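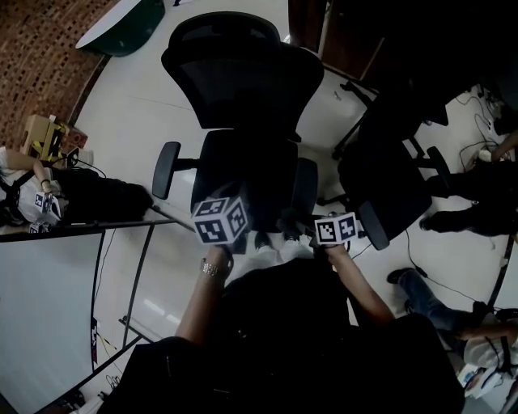 One cube in each hand, big one on the left, and the office chairs looking on.

I've had the Trascombe cube kit for a few months now and I keep getting asked about it, so I finally sat down to write the thing up. Short version: I like it, I'd buy it again, and I have some grumbles about the straps.

For anyone who hasn't met it, you get a set of white cubes with chunky black and white markers printed on them, and a head camera that looks down at your hands. You hold the cubes, you do a movement, and the software works out where each cube was and which way it was turned. Those tracks go into the training set as examples for the arm to copy. No teleop rig, no gloves!

We'd been using the Hititz gloves before this and I don't miss them one bit. They drifted, they pinched, and calibrating took longer than recording. With the cubes I can hand someone a pair and have them recording before the kettle's boiled. On our best day in November we got 300 takes, and after I'd thrown out the rubbish we still kept 113 from the two-handed reaching set alone (I'm a harsh marker, so I was pretty chuffed).

The print quality is lovely. Thick borders, good solid black, and a matte finish that copes with our shiny pale floor better than I'd feared. Having two sizes is handy too. The bigger cube holds its tracking further from your face, and the smaller one is much nicer if you're turning your wrist a lot.

Now the grumbles. Fingers cover markers, and the manual barely mentions it. You have to learn to hold the cube so there's always a face or two pointing back at the camera, and new people forget this constantly. The head strap gives me a sore spot after 90 minutes, so I added some foam. And the export tool names every file by start time, so if you don't write down which task you were doing as you go, good luck to you. I keep a paper notebook now, like it's 1985.

Price wise, it was 90 dollars for the spare cubes through Adport, which stung a bit, but shipping was quick. I had a look at the Rungrueang version as well and the cubes seemed fine, only it didn't come with the bigger size and I use that one all the time.

Four stars from me. Fix the file names and I'll happily make it five.

Posted February 11, 2022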